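Chapter 9
Variable Stars and the Measuring of Distance

9.1 A Star That Would Not Hold Still

Most of us grow up believing that the stars are steady. They twinkle, of course, but we learn early on that the twinkling belongs to our own restless air, and that behind it each star goes on shining just as it did for our grandparents. It is a comfortable belief, and for a great many stars it is close enough to true that you could watch for a lifetime and never have reason to doubt it.

Lamisi Agyeman had reason to doubt it one January, when she was a second-year student at Bostham and had been given the job no one else wanted. The college kept a long run of brightness measurements of a patch of sky near the Milky Way, and somebody had to go through them and throw out the bad nights. She sat down on a Monday evening with a pot of tea and a list of comparison stars (the ones that are supposed to stay put, so that everything else can be measured against them), and by midnight she had a problem. One of her comparison stars kept getting brighter and fainter. It climbed quickly, sank back slowly, and then climbed again, and it did this every 8 days, as regular as a bus.

She did what any sensible person would do and assumed that she had made a mistake. She went through her arithmetic twice. Then she took the whole bundle down the hall to Fuseini Wumbei, who taught the observing course, and he looked at it for a good long while and asked her whether she had ever met a Cepheid.
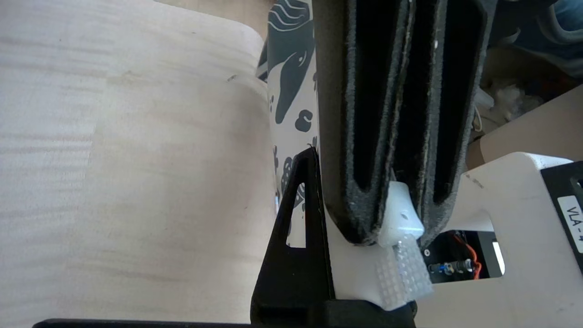

A Cepheid is a star that breathes. That is a loose way of putting it, and we will tighten it up in Section 9.3, but it is not a bad picture to carry along with you for now. The outer layers of the star swell and shrink in a steady rhythm, and as they do, the temperature of the surface rises and falls as well. Both changes affect how much light leaves the star, and so we see it brighten and fade on a schedule. For some Cepheids the schedule is only a day or two long. For others it can stretch to 60 days or more, and those slow ones are among the most brilliant stars we know how to find.

You may already have noticed something useful hiding in that last sentence. The slow Cepheids are the bright ones. If you know how long a Cepheid takes to go through its cycle, you can work out how much light it is really giving off, and once you have that, you need only compare it with how bright the star looks from here. A porch light seen from across the street and the same porch light seen from the far end of the valley differ in one respect, and you could find the distance to either with a light meter and a little patience.

There are complications, and we would be doing you no favors by pretending otherwise. Dust between the stars dims the light and makes things look farther away than they are. Crowded fields blend one star into the next. Both troubles get a section of their own later in the chapter, along with the methods astronomers use to get around them.

Before you go on, please take out the inverse-square law from Chapter 8 and read it over once more, even if you feel sure of it. We will lean on it heavily in Section 9.2, where we plot Lamisi's measurements, find the period for ourselves, and make a first estimate of how far away her misbehaving star is.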